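Search this site Enter keywords Go

Wiltley Shared Kitchen — Minutes of the Operations Meeting

9 Feb 2024

1. Minutes of the previous meeting
Accepted without change.

2. Cold storage
The walk-in unit supplied by Villent was serviced last month. The door gasket was replaced and the thermostat recalibrated. Overnight readings have stayed within range. Members are reminded that containers without a name and date will be discarded at the weekly clear-out. The request for a second upright freezer was deferred until the electrical load on the rear circuit has been measured.

3. Booking system
The Millet booking software went live for all members. Of 52 members, 22 have not yet set a password and are still booking by phone. Phone booking will end in June. Cancellations made less than 18 hours before a slot will be charged in full — the charge does not apply where the kitchen itself is out of service.

4. Drondmont street market
The kitchen has been offered a double stall. The fee is unchanged from last year. Hot food requires a separate permit and the application form is to be circulated with these minutes. Agreed to accept the stall and to limit the hot menu to soup and flatbread. Transport of the gas burners remains open.

We use cookies to remember your preferences. Accept Manage settings

5. Drains
The floor drain by the pot wash blocked twice. The contractor found grease in the trap and recommended monthly cleaning. Agreed. The trap lid is to be left accessible and no racking is to stand on it.

6. Small equipment and cutlery

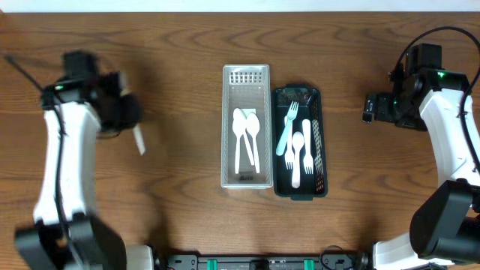
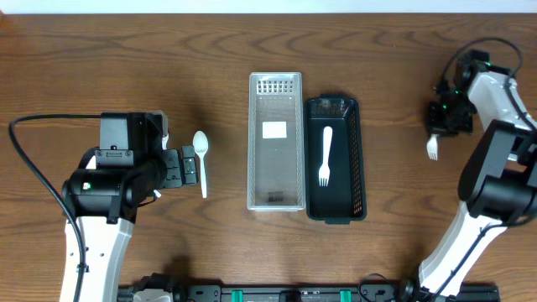
Cutlery storage at the serving counter was discussed at length. Loose cutlery in the deep drawer is hard to keep clean and is often returned to the wrong section. It was proposed to replace the drawer with open baskets that can go through the dishwasher. The translucent basket with mesh-patterned walls, holding the two white plastic spoons, was preferred as a pattern for the spoon section. Forks and knives will need deeper baskets. Agreed to buy 20 baskets in a single size first and to review the remainder after the market. Existing drawer dividers will be kept for the baking station.

7. Cleaning rota
The rota will be posted beside the hand basin and repeated in the booking system. Slots ending after 9 pm must include the floor. Two members asked whether mop heads could be color coded by area. Agreed, with red for the pot wash and blue elsewhere.

8. Other business
The extractor filter over the rear range is due for replacement. Quotes to be brought to the next meeting.

Meeting closed.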